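Home | Visits | Walks | Archive | About

A morning at the Ridgeway towel mill, Vallness

Vallness is a small town with one main street, a river, and a textile mill that has been there longer than most of the houses. The mill belongs to a company called Bultard. Twice a year it opens the doors to the public, and in July I finally went.

I took the early bus from Gemel, which gets in at 8:40. The walk from the stop to the mill is uphill and there is no sidewalk for the last part. If you drive, the lot behind the loading dock is free on open days, but it was full by the time the first group went in.

You sign in at a folding table in the old gatehouse and get a paper badge and foam earplugs. Closed shoes are required. A man in front of me had sandals on and was sent back to his car for another pair. Bags go in a locker, and the locker takes a quarter that you get back.

Our guide was Kacper Grabowska, who started in the dye house and now runs the finishing floor. He talked fast and answered every question, including a long one about water rates from someone who I think worked for the county.

The tour starts in the yarn store. It is cool and smells like cardboard. Cotton comes in on cones from outside suppliers, and so does the polyester blend for the cleaning cloths. The mill gave up spinning its own yarn years ago and the old spinning room is used for storage.

Next is weaving. This is where you need the earplugs. Terry cloth is made with two sets of lengthwise threads, one tight and one slack, and the slack one gets pushed up into loops. I had read this before and never really understood it until Kacper pulled a loop out with a pin and showed us the ground cloth under it. He let us pass the sample around. You can't hear much in there, so he did most of the explaining in the corridor afterward.

The dye house was hot and we only stayed a few minutes. The dyeing is done in closed vessels, so there is less to look at than you might expect. What I liked was the color kitchen next door, with shelves of small swatches pinned to cards. Each card has the recipe on the back in pencil. They keep the old ones for repeat orders from hotels, which often want the same shade they bought ten years ago.

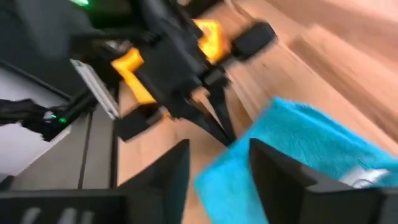 Finishing was the longest stop. Fabric is washed, dried and brushed or sheared depending on what it will be. Kacper said customers judge a towel with their hand in the first second and after that they look at the price. Weight is given in grams per square meter, and the heaviest bath towel the mill makes is 525. He thinks that one is too heavy for most homes because it takes all day to dry, and he uses a lighter one himself.

He also gave some washing advice. Skip the fabric softener, wash new towels once before using them, and keep microfiber away from cotton in the dryer so it doesn't pick up lint. A woman asked whether vinegar helps. He said a little now and then does no harm.

The last room is hemming and inspection. Seconds go into bins by fault: pulled loop, crooked hem, shade. Most of the faults I could not find even when they were pointed out.

The tour ends at the mill shop. Seconds are sold from the bins there and prices are on handwritten cards. I bought two bath towels and a bundle of dish cloths. The card reader was down for part of the morning, so bring cash. There is coffee in the canteen and a very good plum cake, which was gone by 11:30.

Practical notes: groups are kept small and the mill takes 100 visitors in a day, so reserve early. The tour lasts 2 hours. There are stairs between weaving and the dye house and no elevator on that side of the building. Photos are allowed everywhere except the color kitchen. Children have to be old enough to keep the earplugs in.

The bus back to Gemel leaves from the other side of the main street, outside the pharmacy.

Recent visits
The paper museum at Gemel
Open day at the Vallness waterworks
A brick kiln in the rain
Two small breweries and a long walk

Contact | Copyright, all text by the author | Back to top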